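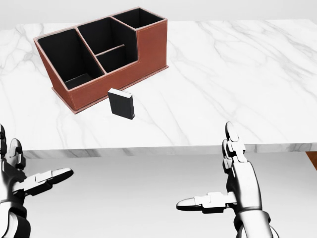 Wurnine Simulation and Standards Team

Most simulated tasks we get sent come with a success rate and no rule for what success was. We think the rule should be written down before the first run, in words a newcomer could apply. We reviewed 156 task sheets last November and only 69 had one.

Take a desk organizer on a marble table and the instruction "put the block in the organizer". Does any compartment count? Must the hand have let go? How long must the block stay put? Two careful people can score the same run differently, and both be right by the sheet.

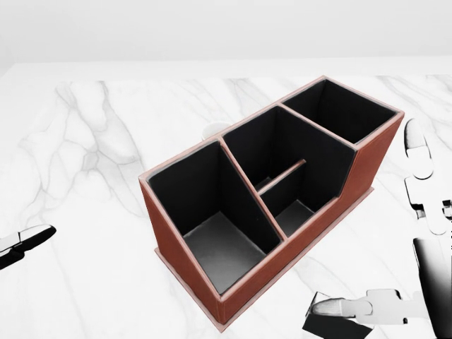

Egger Irkard, task reviewer

My own view is that a sheet should name the compartment, say that the hand must be open and clear of the object, and give a waiting time. At Prurnberg we settled on 14 simulation steps after release. I would accept another number, so long as it is printed.

Start positions need the same treatment. If the object is always put down at one spot in front of the organizer, say so.

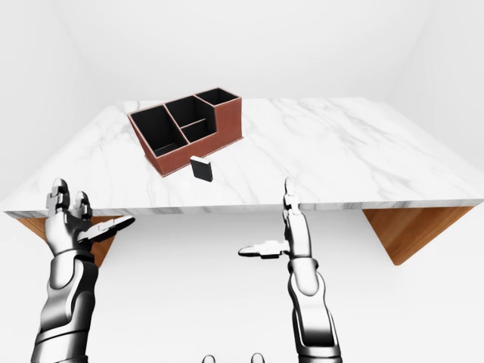 A range is better than a fixed spot, and the range belongs on the sheet with the seed. The same goes for the arms. A run that begins with both hands raised at the table edge is a different test from one that begins with a hand over the target, and the two should not share a table of results.

Some colleagues object that this slows people down. It does, by about an hour per task. Against that, we once had to rescore 1,267 runs by hand when the meaning of "inside" changed halfway through a project.

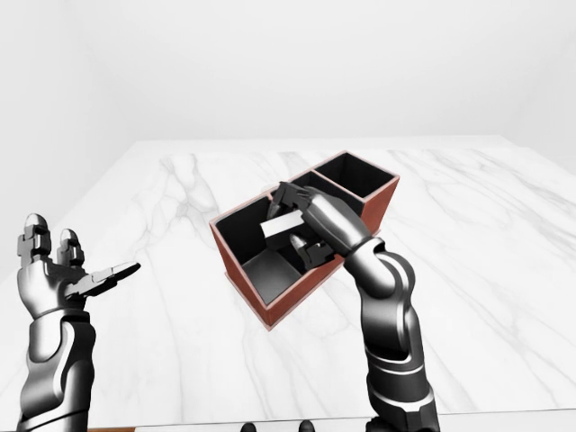 Right hand holding a white block in the middle section of the organizer.

By the rule I propose, a run that stops with the fingers still on the block is scored as not finished. Partial credit can go in a separate column, with its own rule.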